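**Washing soft toys with red fabric: soak or only surface?**

### sorrentino_m

Good evening to all. I have a question about soft toys in strong red. In August I washed a red fox of my daughter in the sink, with a white rabbit next to it in the same water. The rabbit is now pink on both ears and on one foot. I used Cloturden, the liquid for wool, 50 ml, and I left them for 90 minutes. The water was only lukewarm.

Now I have more red things to clean and I want to do it better. Is the long soak the mistake, or the soap, or only the rabbit in the same sink?

### gualtiero_b

The rabbit in the same sink is the mistake. Red is always washed alone, also the tenth time.

Before you wash, take a white cotton cloth, make it wet, and press it on a hidden place for 2 minutes. If the cloth becomes pink, do not put the toy under water at all. Clean it with foam only: soap and a little water beaten in a bowl, and you take the foam from the top with a soft brush.

Gualtiero Barbieri
(I repaired bears and dolls in Stonico until I retired)

### inau_hill

I do not agree that red must never go under water. I have washed red plush for years, always cold, always quick, and I never had a problem. Foam leaves soap in the pile and after some months it attracts dirt. What is bad is the 90 minutes. For me it is in, squeeze, rinse, out.

Another point is the filling. Polyester dries well. Old wood wool never dries well, and you will smell it.

### sorrentino_m

Thank you both. The filling of the fox is polyester, it is written on the tag.

The next one is the ketchup bottle. It is fuzzy like felt, with some lighter scuff marks on the red, and the label is sewn on and has white in it, so I am afraid for the label more than for the rest. 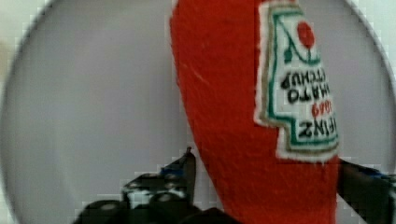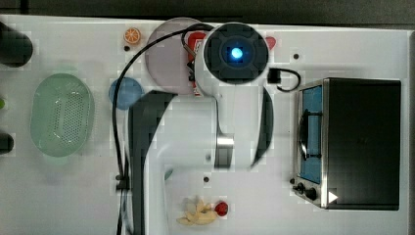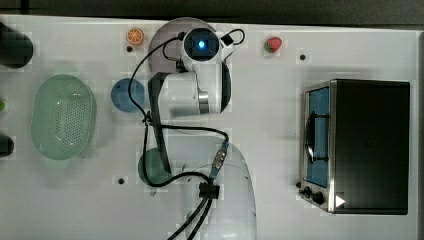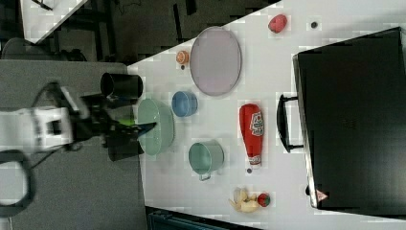
### gualtiero_b

With white sewn on red I would not soak, and I think here even inau_hill will be careful. The color travels along the thread and stops in the white. Do the cloth test beside the seam, then foam, and work from the label outward, never toward it.

Scuffs on felt are often only fibers that stand up. Try a dry brush first. If there are loose fibers, cut them with small scissors and do not pull.

### inau_hill

I will be careful, yes, but I would still rinse it. Hold it so the water runs away from the label, and put a dry white towel behind the patch when you press the water out. Soap that stays inside is also damage, only slower.

### patchbox

For the rabbit, did you put it in the dryer? If not, there is a good chance. Cold water, color catcher sheet, 6 hours, change the sheet when it is pink. If it was in the dryer I would leave it alone.

### sorrentino_m

It was not in the dryer, it dried on the balcony. I will try the sheet.

For the ketchup I did the cloth test and there is a very light pink, so I will go with the foam. Sorry inau_hill! I will use half of the soap, so there is less to stay inside.

### inau_hill

No need to be sorry, light pink is a clear answer. Wipe two times with plain water after the foam, and dry it in the shade.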